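About Underau

Underau records people doing everyday household tasks so that robots can be taught to do the same ones. We are based in Mosquera and have been running since Renato Umali and Rosalinda Agbayani rented their first room above a print shop. We moved to the ground floor in May, mainly for the loading door.

What we do

Our customers build robots or write the software that runs them. They come to us with a list of tasks, such as folding towels, stacking bowls or putting shoes away, and we return recordings of a person doing each task many times over, with small changes between tries. A usual order is 200 good runs of one task. We also take smaller orders when a customer wants to test an idea first.

We work in two ways. For remote control, an operator sits at a station and moves a pair of leader arms, and the robot on the other side of the room copies the motion. We use this when the customer already has a robot and wants the data to come from that exact machine. For hand demonstration, the operator holds a gripper in each hand and does the task directly at the table. Hand demonstration is faster, and most of our orders now use it.

How a job runs

Rosalinda reads the task list and writes the instructions for the operators. She decides what counts as the start, what counts as the end, and what has to change from run to run. Gerardo Manalastas sets up the table and checks the cables and the grippers. The operator then practices until the motion is smooth. Practice runs are kept apart from the ones we deliver.
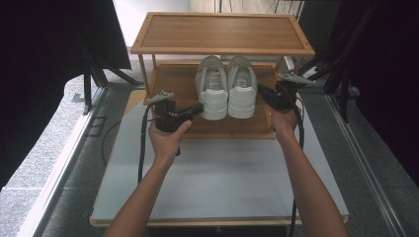
Operators work in blocks and change places after each one. Tired hands make jerky motions, and those end up in the data. If an object is dropped, the run is marked and kept in a separate folder. Some customers ask for those too, and we send them at no extra charge.

Every run is watched by a second person before it leaves the building. Jomar Javier is in charge of that review. He rejects runs where the fingers leave the view for too long or where the operator stops halfway to think.

Who we are

We are a team of 6. Renato Umali handles customers and contracts. Renato Layug wrote Bidovora, the program we use to sort and label runs, and he looks after the remote control stations. To avoid mix-ups, please use last names when you email either of them. New operators train for 3 weeks, first with the handheld grippers and later at a station. No engineering background is needed. Two of our best operators came from sewing and kitchen work.

Working with us

Send us your task list and the kind of gripper your robot uses. We will reply within 5 working days with a price and a short list of questions. Objects can be shipped to us or we can buy them locally and add them to the bill. Customers are welcome to visit and try a station themselves. The entrance is on the Esach side of the building, next to the loading door.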